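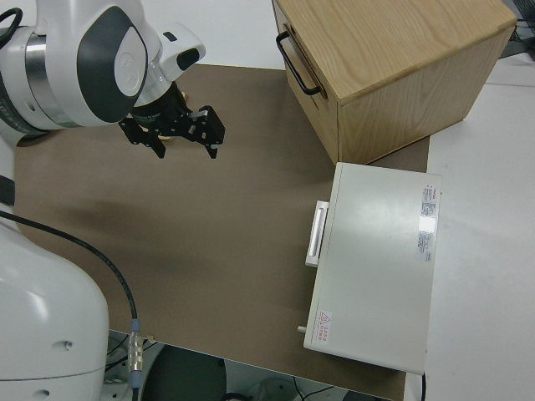

What does the Plonico service contract cover once the arm has been delivered?

Under the terms now on offer, the contract covers two site visits a year, replacement of gripper fingers, and telephone support during working hours. Cables and add-on sensors are charged separately.

Nidby Technical Center
Equipment Review Group
Minutes of the meeting of 2020-02-09

1. Minutes of the previous meeting
The minutes of the January meeting were approved with one correction. Under item 4, "lease" should read "lease with option to purchase."

2. Tabletop arm package under review
Despina Nedeljković presented the written offer from Plonico for a single-arm package with parallel gripper, controller software and operator training. The offer is open for 14 days from the date of receipt.

The group noted that the training is given at the supplier's premises and that travel is not included in the price. Members asked whether it could be held on site. Ms. Nedeljković will put the question to the supplier in writing.

The group discussed the gripper. The standard fingers are included in the package. Fingers of other shapes may be ordered from Mészáros, the supplier's partner for machined parts, but the offer gives no delivery time for these. It was agreed that a delivery time must be stated before any order is placed.

3. Competing offer
A second offer, from Vutimon, was received before the deadline. The purchase price is lower, but the yearly service charge is 2,000 against 1,000 in the Plonico offer. The Vutimon charge includes cables. The group asked for both offers to be set out on one sheet over a five-year term, with cables shown as a separate line.

4. Acceptance trial
The draft trial plan was considered. It calls for 54 handling cycles on cases and boxes fitted with side handles, to be run in one session without changing the fingers. One member considered the number too low to show wear. The group kept the number as drafted and added a second session on a later date.

The following wording was adopted for section 2 of the plan: "The operator shall record each stop of the arm, the time of the stop, and the action taken to restart."

5. Bench space and cabling
The workshop asked that cable routing be settled before installation. The supplier's drawing shows the power lead but omits the gripper cable. A corrected drawing is to be requested.

6. Actions
Training location and finger delivery time: D. Nedeljković
Five-year cost sheet: purchasing office
Revised trial plan: workshop
Corrected cable drawing: workshop

7. Other business
The request for a second controller license was deferred to the next meeting.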